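The hand-held gripper from the Curndale shared workshop

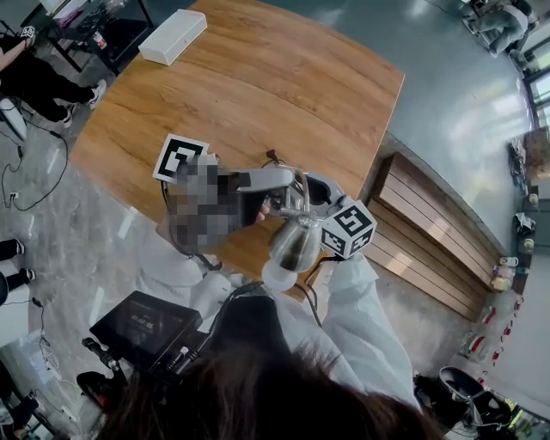
Filip

The builder I spoke to has been a member of the Curndale workshop for 7 years and has spent most of the last one on a gripper you carry in your hand. They asked me to leave their name out, so I have.

The kettle was the hard part, they said. "We started with boxes and cups. A box is easy, it has flat sides and you just close on it. A kettle has a handle on one side and a spout on the other, and the weight moves when you tip it."

It's a steel pour-over kettle with a long gooseneck spout. The fingers were redrawn in February to suit the handle. The old ones were too short and the kettle rolled in them. The new ones are longer, and the first pair snapped at the root after two days.

I asked about the printed markers, one set on a cube at the side and another on a flat tag standing on a post. "Those are how we work out where the gripper is. The cube has a pattern on each face, so if you turn your wrist you still get something. We had everything on one flat tag at first and lost it every time you tilted to pour."

The patterns were cut out and glued by hand, and one face of the first cube went on upside down. "That cost us a weekend. The numbers looked nearly right, so we blamed the software."

The whole gripper came in under 1,000 dollars, counting the parts that were thrown out. The motor is second-hand, from a job lot bought in Orkutley. The workshop named the project Jilico after a mistyped folder, and the folder still has that name.

Cables were a sore point. A black one runs back from the gripper and lies over the arm of whoever is holding it. "You get used to it, but it pulls. If you reach across the table it tugs your elbow and you can see that in the recording. I'd like a battery on it. Then it gets heavier, and people already complain after 25 pours."

Do they all pour the same way? "No. Some people lift the whole arm and some only turn the wrist. I wanted to set a rule and the others talked me out of it. We keep all of it now."

The next job is to put the same fingers on a small arm bolted to a bench and see whether it can follow the recordings. The arm is built and moves, but the wrist joint has play in it and they want that fixed before it goes near a kettle. Anyone with a spare bearing press is welcome to get in touch through the workshop.

I asked what they would change if they began again. "Thicker fingers. And I'd label the cables at both ends. We only did one end."

Interview written up 8/22/22.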